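Two-Arm Bench Cell: Setup and Care FAQ
Maintained by Hanneke De Graaf, Clernurdale workshop. Last revised October.

Who may change the cell setup?
Anyone on the Civeck line who has signed the cell sheet. Changes to arm mounting or camera angle go through Corentin Jacquet.

How are the arms mounted?
Both bases are bolted to one rail along the front edge. Check the bolts with the power off. If a base has shifted, loosen it fully, seat it against the rail and tighten in a cross pattern. Do not correct a shifted base in software.

What is the correct start order?
Controller first, then the left arm, then the right arm. Wait 4 seconds between arms. Starting both together trips error 613, and the controller must then be restarted.

How are the wrist cameras checked?
Open both live views before the first run. The fingers must show at the bottom of each view. If a finger is missing, the bracket has turned on its screws. Reset it and repeat the check.

What does the cell look like with a clock and battery task laid out?

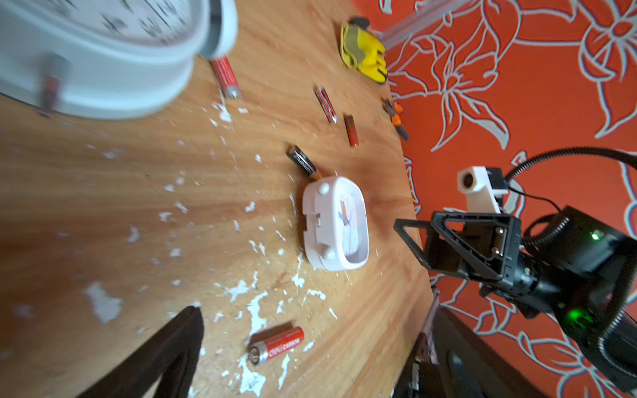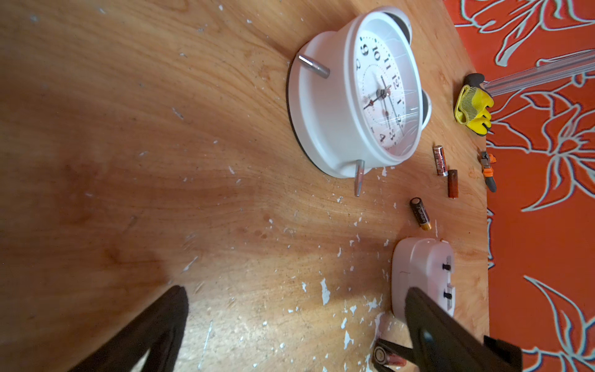
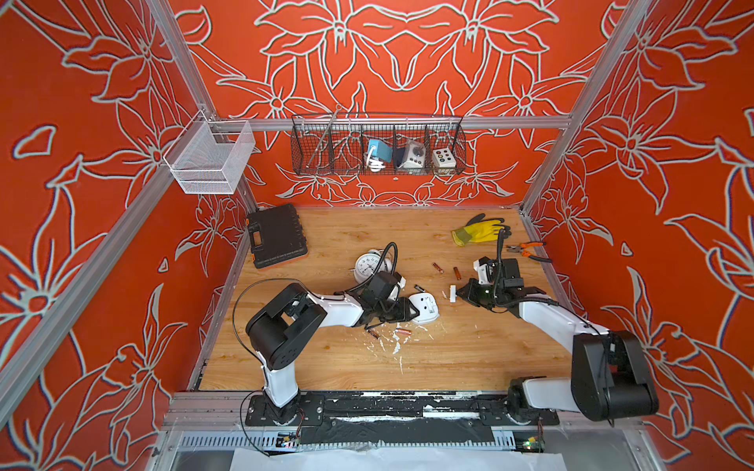 Alarm clock and batteries on the wood-grain work surface.

How often should the finger pads be replaced?
Every 270 hours of run time, or sooner if a pad is split or has lifted at one corner. Replace both pads on a gripper as a pair and run the close test before returning the arm to service.

Can I clean the work surface with the arms powered?
No. Park both arms, cut power at the controller and brush debris toward the back, away from the bases. Vacuum the rail last. Do not use compressed air, as it drives chips into the wrist joints.

A cable sleeve catches when the wrist turns. What should I do?
Stop the run. Turn the wrist by hand through its full range with power off and find the point where the sleeve binds. Move the nearest clip back toward the forearm until there is slack at both ends of the range. A sleeve with a visible crack is replaced, never taped.

The gripper closes but reports no grip on small parts.
Clean the pads and rerun the close test. If the fault remains after 3 tests, log it for Blandine Huet and tag the arm out of service.

Where are spare pads and screws kept?
In the Lindau cabinet, second drawer. Write down what you take on the card inside the door.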